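HOSP 75 - Table Service, session 5 handout
Gekix Hospitality Program, Clultville campus
3/12/18

Bring this sheet to the practical. No sheet, no station.

Today: clearing and tray carrying. Laying up was last session, read your notes, not repeating it.

Clearing, one cover
- wait till guest is finished. Fork down, hands off the table. If unsure ask
- from the right, unless there's a wall
- plate first, cutlery on top of plate, then cup
- leave anything that lives on the table (plant, salt, menu card)
- wipe last, toward you, catch crumbs in the cloth

Common mistake: tray goes down on the table before there's room for it. Then the cup ends up perched on the rim and the fork gets left behind on the wood. Make the space, then the tray. At Sternby Street cafe they use a side stand, we only have 2 so don't count on getting one.

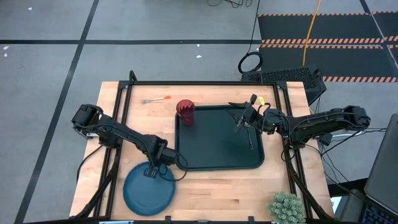
Loading order matters more than people think. Heavy and flat in the middle, plates before anything else. Tall stuff close to your body. Cups stand flat on the tray base, never on the raised edge, even for a second. Forks lie down, handles all the same way. Small trays: one plate, one cup, cutlery, stop there. Go back for the rest.

Carrying
- flat hand under the center, other hand steadys the edge
- eyes ahead, not on the cup
- say "behind" when passing

Practical test: 60 seconds to clear and wipe a single cover. Points off for noise, for stacking cups, for anyhting left on the table that shouldn't be. Time starts when you pick up the tray.

Reading for next time: the Đồng chapter on small tables, first half only. Quiz on it in June with the rest of the unit.

Aprons washed please. Hair tied back.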